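Reusable cups to stay at the Dunda market hall after autumn trial

The food stalls in the Dunda market hall will continue to serve hot drinks in reusable cups after the end of September. The decision was taken by the stallholders' meeting, which voted in favour by a clear majority. Two stalls voted against and one was absent.

The trial started in spring with 400 cups, bought together by the stalls and paid for from the common cleaning budget. Customers pay a deposit of 2 euros for each cup and receive the money back when they return it at any stall in the hall. It does not have to be the same stall where the drink was bought. Before the trial, every stall used its own paper cups, and the bins at the north entrance had to be emptied several times a day in the weekend.

According to the report which was presented at the meeting, the cups were borrowed 2393 times during the trial. Most of them came back on the same day. The losses were highest in the first weeks, when many customers did not yet know that the deposit could be returned at the other stalls also. 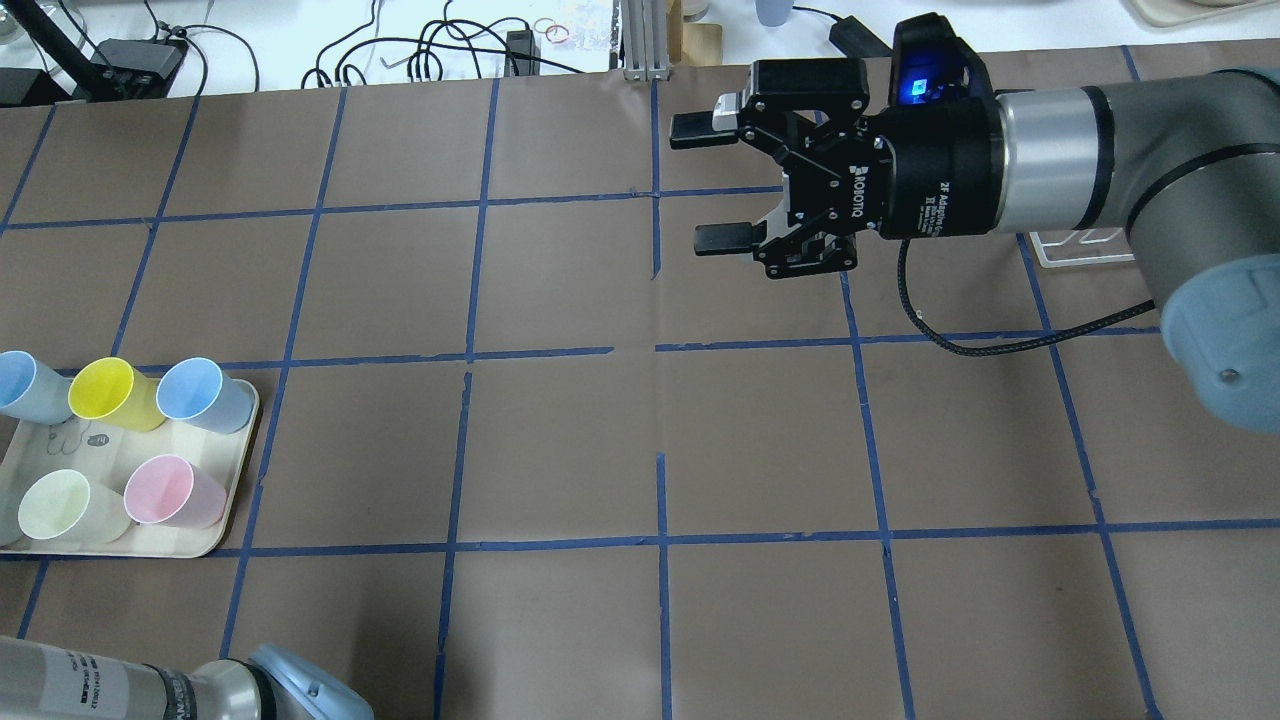

Washing was the main difficulty

The stallholders agree that the washing has caused more work than they expected. The hall has one shared dishwasher, and it is situated behind the fish counter at Saarela. In the morning this is no problem, but between noon and two o'clock there was often a queue of people carrying trays. Some stalls ran out of clean cups at lunch and went back to paper for an hour.

"I had nothing against the cups, I had something against walking with them through the whole hall when there are customers waiting," said Sihan Xiao, who sells dumplings and tea near the south door. Xiao voted for the continuation, but asked that a second washing place is arranged before winter. The meeting accepted this request. The new dishwasher will be placed in the former flower room, where there is already a water connection.

The bakery Gerko was one of the two stalls that voted against. The bakery says that many of its customers buy coffee on the way to the train and do not come back until the next morning, or not at all. It would prefer that every stall can choose for itself. The meeting discussed this for a long time. In the end it was decided that the stalls may sell paper cups to take away, but with an extra charge of 20 cents, and that the paper cups are not put on display.

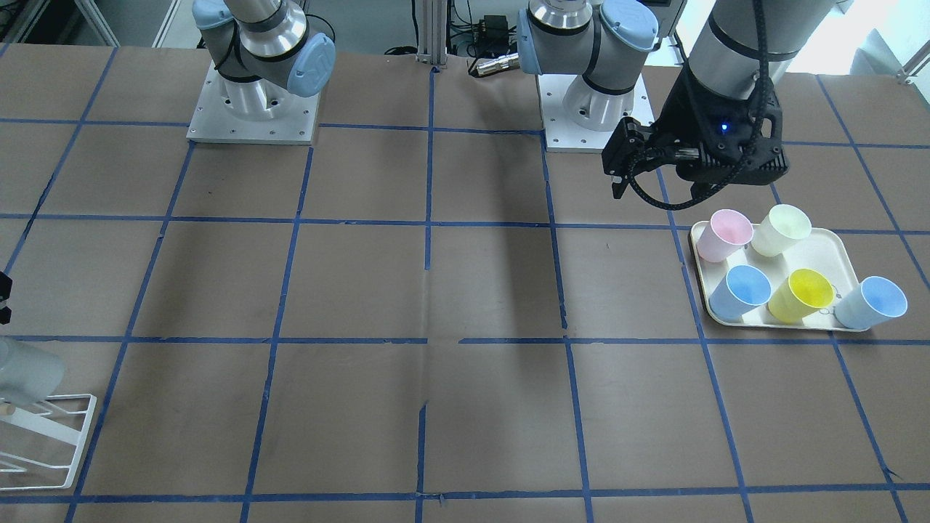 Cups on a tray.

Deposit remains the same

There was also a proposal to raise the deposit, so that fewer cups would disappear. It did not receive enough support. Several stallholders were afraid that families with children would then buy fewer drinks, as a family must already leave a deposit for every cup at the same time. The question will be looked at again in spring.

The return points will be changed a little. Until now the cups could be given back only over the counter, and this made the queues longer for those who wanted to order. From the beginning of the new period there will be a return table at both entrances during the busiest hours. Outside these hours the cups are returned at the stalls as before.

The neighbouring market in Tumine has followed the trial and plans to start a similar one next year. The two markets have discussed if the same cup could be used in both places, so that a customer could borrow it in one and return it in the other. For this the stalls would need to divide the costs between the markets, and there is not yet an agreement on how to do it.

Customers who still have cups at home from the trial can bring them back at any time. The deposit is paid also for the cups from the first delivery, which have a slightly different lid. Cups that are cracked are taken back too, but they should be given to the staff separately so that they do not go to the washing with the others.

The market hall opens at 8 in the morning. The bakery opens one hour earlier, through the side door.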